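周二 下午 工作间笔记

上午把旧衣料那批接着分完。Sugeng Sembiring 送来的几袋混得厉害,外套、毯子、零头布都塞在一起,袋口的标签有一半是空的。Lenuța Cozma 的意见是先不管来源,只按手感和厚薄分,来源以后对着登记本补。我照这个做了,速度比上周快,只是后面补登记会麻烦一点。

分法还是老规矩:
厚料起绒的放一堆,留给做内衬和坐垫套。
格子、条纹单独放,配色时要整块看,不剪小样。
深色衣物先掏口袋,再看拉链和肩带,能拆的配件进 Zikholm 那只抽屉。
带针织边、罗纹口的,边口先不拆,等 Pornthip Somboon 看过再说。

今天掏口袋掏出两枚扣子、一张洗衣票、一截粉笔。扣子进罐子,洗衣票夹在登记本里,万一有人来问。

红的那块大料比预想的占地方。摊开以后折痕压得不深,挂一夜应该能下去,暂时不上蒸汽。起绒面上次用 Hernell 的蒸汽头烫出过一片亮印,这次不冒险。要烫也从反面垫布烫,先在角上试。

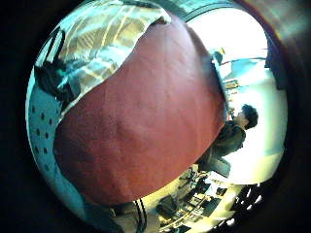 分料时的红色厚料,上方搭着格纹布。

颜色记一笔:红料亮处偏砖红,折进去的地方发暗,近褐红。登记本上原来只写“红”,配线的时候不够用,我改成“褐红,偏砖”。配线试了 Vastlow 的两个色号,53 号在灯下合适,拿到窗边就跳出来了;40 号偏暗,两处看都过得去。先定 40 号,Tudor Grecu 明天过目,他要是不同意再换。

材质没有确定。手感像毛毡,也像抓绒,边上没有成分标。下午剪了一小条线头准备做燃烧试验,通风柜被 Teodor Manole 占着晾胶,没做成,线头装在小信封里,放在窗台左边的盒子。请不要当垃圾扔掉。没出结果之前,登记本成分一栏写“待定”,别写羊毛。

格纹布的底色是米白、浅褐和浅灰,跟红料放在一起不难看。Lenuța 提议坐垫正面用格纹,侧边用红的。我有点担心两种料厚薄差太多,缝到转角会起皱。打算先做一只小的,边长 14 厘米,针距放大,压脚压力调低一格。试样做完钉在板上,旁边写清楚用的针号。上次那只没写,后来谁也想不起来。

机器方面:Nistor 那台平缝机今天又跳线,走厚料时明显,走薄料正常。换了新针,好一些,没有完全好。底线张力我没动,等 Teodor 有空一起看。在这之前厚料请用里间那台。

时间:分料加登记大约 9 个工时,两个人合计,含上周没做完的部分。比报的多,主要花在拆肩带和找标签上。

没做完的:
深色那几件的配件还没拆。
登记本从第三袋起来源空着,要问 Sugeng。
燃烧试验。
小坐垫试样,料已经划好线,没剪。
大剪刀该磨了,剪厚料时尖头咬不住,先用短柄那把。

傍晚补:Pornthip 来看过罗纹口,说两件可以留作袖口,其余太松,拆了当填料。留的那两件我别了白线做记号,放在架子第二层。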